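Notebook, playoff seeding project
October, 9:15 in the evening

I meant to sit down for a few minutes and tidy up the region file before the last week of the regular season, and of course I'm still here well after supper, so let me get everything down while it's fresh (and so that whoever opens this notebook next doesn't have to chase the same bug I did).

The program kept telling me that our region could end in a three-way tie at the top. I believed it for most of the afternoon, I'm sorry to say, and even started writing out how we would handle it. Then I did what I should have done at lunch and worked the whole thing through on paper. There are only four teams, and each one plays the other three once. So far Wasano has beaten Gondeo, Machala has beaten Wasano, Gondeo has beaten Fesent, and Fesent has beaten Machala. Everybody sits at 1-1, with Wasano against Fesent and Gondeo against Machala left to play.

With two games left, two teams finish 2-1 and two finish 1-2, however it goes. A three-way tie can't happen! I felt pretty foolish, but it did tell me right away that the trouble was in the results file and had nothing to do with the tiebreaker code.

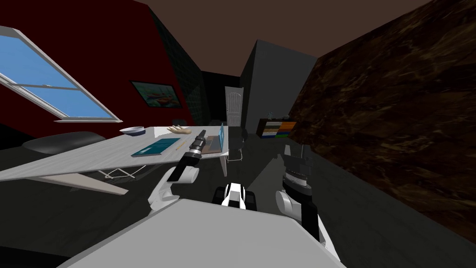

If two teams finish 2-1, who gets the top seed?

The team that won the game between them. If Wasano and Gondeo both win, Wasano is first. If Wasano and Machala both win, Machala is first. Fesent and Gondeo winning puts Gondeo on top, and Fesent and Machala winning puts Fesent on top. The same rule sorts out third and fourth.

Back to the bug. The Gondeo win over Fesent was in the file twice, once entered from the coach's report and once from the newspaper roundup, with the team names in the opposite order. My duplicate check only looked for home and away in the same slots, so both lines sailed right through and Gondeo was walking around with an extra win. I took out the second line and changed the check so it sorts the two names before comparing. The file now holds 321 games for the whole state list, and I reran it from scratch to be sure. The region table came back with four teams at 1-1, just like my paper.

While I was in there I looked at the wild card rating too. It's still 70 points for a team's own record and 30 for the records of its opponents, so a perfect score is 100. I had been tempted to fiddle with that split, and I'm leaving it alone until the season is over -- changing the scale the week before the bracket comes out would be asking for angry phone calls, and they'd be right to be angry. One thing I did fix is that a forfeit was counting as a played game for the winner but not for the loser. It counts for both now.

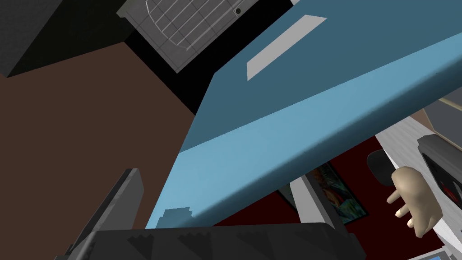
The bracket sheet needs some love before we print it. Last year's had the region name in tiny type down at the bottom, and people at the gate kept flipping it over looking for which side of the state they were holding. I'd like a blue header with a light gray label up near the top edge, about the way the big blue slab in the picture has its gray rectangle, only with ours set square to the edge where that one sits at an angle. Region name in the label, seed numbers down the left, and plenty of white space for people to write scores in, which they will do anyway. I tried one with the team colors and it was cheerful, but the yellow washed out terribly on our printer.

Still to do:

Run all four outcomes of the last two games through the program and check each one against the paper table. I did Wasano and Gondeo winning, and it matched. The other three are waiting for me.

Ask Machala whether their game in the third week was moved or canceled. It isn't a region game, so it won't touch the seeds, but it does touch the rating, and our file has it with a date and no score.

Write the first-round pairings so the home team is always listed second. I've got it both ways in two different places and it's driving me up the wall.

Saved a clean copy of the results file in the shared folder with "after duplicate fix" in the name. Please use that one, and leave the old one where it is until I've had a chance to compare the ratings line by line.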